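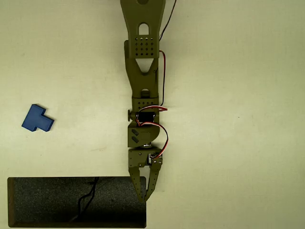
How do you clean a pale matte tabletop without leaving shiny patches?

Use a damp microfibre cloth, a drop of plain dish soap and very light pressure, then wipe with clean water and dry it straight away. Most of the shiny patches I've seen came from rubbing, and most of the rest came from something sold in a spray bottle.

Cleaning a matte top, the short way and the long way
By Kadri Žukauskas
Last changed 30th March

I've owned pale matte tables for ten years and have been sold a lot of rubbish for them. Matte creams, matte revivers, a "nourishing" wipe for a surface that has nothing in it to nourish. This page is what I do now. It suits painted, lacquered and laminate tops with a flat finish. If yours is bare or oiled timber, stop reading and look for an oil finish guide, as soap and water will treat you badly.

What you need

2 microfibre cloths, washed without fabric softener
A bowl of lukewarm water
Ordinary dish soap, the clear sort if you have it
A soft dry tea towel
Baking soda, for the stubborn marks only

That's the whole kit. I did buy the Flerov matte kit once and it had a bottle, a cloth and a small foam block in it. The cloth was fine. I'm still using the cloth.

The ordinary clean

Clear off whatever you can and pick up the crumbs and grit with a dry cloth first. Lift them, don't drag them across. Grit does more damage to a flat finish than coffee ever will.

Put one drop of soap in the bowl. One. People put in a squirt, then wonder about the grey film that shows up when the light comes in sideways, and then they buy a product to take the film off.

Wring the cloth until it stops dripping and wipe in long straight passes, from one end of the table to the other. Every set of instructions I've read says "small circles". I tried circles for a year on my old desk and got small circular marks, so make of that what you like.

Rinse the cloth, change the water, go over it again. Dry with the tea towel. If you leave it to air dry in a hard water area you will get spots, and on cream they dry a sort of dull yellow.

Pencil, ink and grey scuffs

Pencil comes off with a white vinyl eraser if you're patient. Don't use the pink ones, which leave colour behind.

For grey scuffs from the bottom of a laptop or a metal lamp base, mix baking soda and water into a thin paste, thinner than toothpaste. Dab it on with a fingertip, leave it for 6 minutes, and wipe off with almost no pressure. Try it underneath or on a back corner first. It's still an abrasive, however many people call it gentle.

Ballpoint: a cotton bud with a little rubbing alcohol, touched to the line and lifted. Alcohol can soften some lacquers, so again, back corner first. If the bud picks up any of the table's colour, leave the ink alone and put a coaster on it. I have one of those coasters.

Melamine sponges

Here I part ways with nearly everybody. A melamine sponge takes the mark off, certainly. It's very fine sandpaper. On a gloss surface it leaves a dull patch and on a matte one it can leave a polished patch, and you can't wash that out. I would use one on a door frame. I wouldn't use one on a table I look at every day.

If the shine is already there

I have yet to find a reliable fix. The Raudsepp restoring spray evened things out on my kitchen table for a couple of days, then it looked the same as before with a slightly tacky feel. Codeck's version smelled better and did less. On a painted top you can repaint. On laminate you mostly live with it, or put the fruit bowl there.

Some people recommend rubbing the entire top until it all matches. I suppose that would work, in the sense that you'd then own a shiny table.

Keeping it decent

Felt pads under anything heavy that gets shifted about, and check them now and then, because a pad full of sand is worse than no pad.

A desk mat if you write a lot. Mine is a Fatel, it's ordinary, it has stayed flat. Lift it every couple of weeks so the part underneath doesn't end up a different shade from the rest. Pale tops in sunny rooms change colour slowly and you won't notice until you move something.

Wipe up tea, turmeric and beetroot at once. The label on my current table promised it was 100 per cent stain resistant. There is a turmeric mark near the left leg that has lasted since March of last year, through everything listed on this page.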